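Teaching by showing: notes for the second half of the module

Robot Handling, Sondutbridge. Handout 4

Read this before the lab. Bring it with you, because the marking points at the end are the ones I use.

1. What is being claimed

The claim you will hear is simple. Instead of writing a program for a job, a person does the job through the robot, either by pushing the arm about by hand or by driving it from a distance with a second set of controls. The robot stores what it saw and how it moved. Do this enough times and a learned controller can do the job alone.

Every part of that is worth poking at. "Enough times" has no fixed meaning. "The job" is usually a narrower thing than its name suggests. "Alone" often means alone with a person standing by the stop button, ready to put things back where they were.

I am not telling you the method is useless. I use it. I would like you to be able to tell a good result from a good video.

2. Two ways of showing

By hand (often called kinaesthetic teaching). You take hold of the arm and move it. The motors are set to give way, and the joints record where you took them. It is quick to learn and you can feel when the gripper touches something. The drawbacks are less often mentioned. Your own hands and sleeves end up in the camera view, so the pictures the robot learns from contain a person who will be missing later. Moving two arms at once by hand is close to impossible for one person. The forces recorded are a muddle of yours and the table's.

By remote control. You stay out of the way and steer the arms from a separate station. The pictures are cleaner. You lose most of your sense of touch, and you start doing odd things to make up for it: pausing above an object, coming down too slowly, squeezing harder than needed. All of that goes into the recording. A learner has no way of knowing that the pause was you squinting at a screen.

The Lalton station in our lab is of the second kind, with two arms and a camera at the wrist. Whoever is driving should look at the wrist view as well as the arms. If you can't tell from that view what to pick up, you are using knowledge the robot won't have.

3. The rack task

We use a tidying task with pencil cases and a small slanted rack. It sounds easy, and students tend to call it easy until they have driven it.

Look at what the wrist camera has to deal with. Two of the cases are frosted plastic, one partly behind the other arm's gripper. Another is clear enough to show the white pen inside it. Cases lean side by side along the bottom of the rack, with others lying higher up. A pink brush and a thin white thread are on the same table.

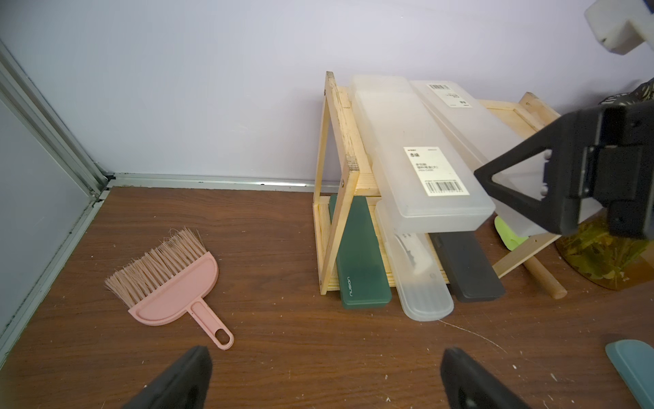 Page last changed: February. Section 5 rewritten, old lab rota removed.

Some points to take from this view before you go anywhere near the controls.

The gripper fingers show at the bottom of the view and stay with the camera as it travels. This is handy, as the learner always has them for reference. It also means that the rest of the picture changes with every small movement of the wrist, so two recordings of the same job can look very unlike each other.

See-through plastic is hard. A clear case takes its look from whatever is behind or inside it. If every recording has the same pen in the clear case, a learner may well come to look for the pen. You won't find this out by running the same set-up again.

Clutter matters, and I leave it to you to decide how much. Should the brush be there in every recording, in none, or moved each time? Write down your choice before you start. Students who skip this step always claim afterwards that it was deliberate.

4. Reading other people's numbers

Take the Cledano exercise from last term. The write-up said 300 recordings were made and that the robot then managed "most" attempts. Ask the following.

How many of the 300 were thrown away, and who chose? Dropping a clumsy recording may be sensible. Dropping every recording in which something slipped means the learner never sees how to recover from a slip.

How many drivers were there? A set of 125 from one careful person and a set of 125 from several people are different goods. The first is smoother and may be narrower. The second contains several ways of doing the same thing, and a simple learner can average two sound paths into a bad one. Going left of the rack and going right of it are both fine. The middle is not.

What counted as a success? Touching the case, lifting it, or leaving it on the rack with the gripper clear? Was a second try allowed?

What was changed for the test? If the cases began in the places used for the recordings, the figure tells you how well the robot repeats itself. You could have had that from plain playback.

The Zakaria set has 400 recordings and is often held up as the better one on size alone. I would want to know how many starting layouts it covers. The notes that came with it list 11. Divide one by the other and think again about what the large number is worth.

5. In the lab

Work in pairs, one driving and one writing. Swap halfway.

Set out the table and note the layout before recording. A rough pencil sketch will do.

Practise without recording until you have stopped overshooting. Then record, and keep the failures in a separate folder with a line on each saying what went wrong.

Don't reach in while the arms are live. If something drops, stop the arms first.

Record at least one run in which you deliberately miss a grasp and then put it right. Mark it as such.

Before you train anything, play back one recording with the objects moved slightly. Whatever plain playback manages is your baseline. A learned controller that can't beat it has learned nothing you needed.

6. What I mark

Your test set-up should differ from your recording set-up, and you should say how. Give the number of attempts alongside any percentage. Describe the failures in plain words. A group with a poor result and an honest table of attempts will get a better mark than a group with a smooth film and no table.

Hand in the layout sketches with the report. Photographs of them are fine if they can be read.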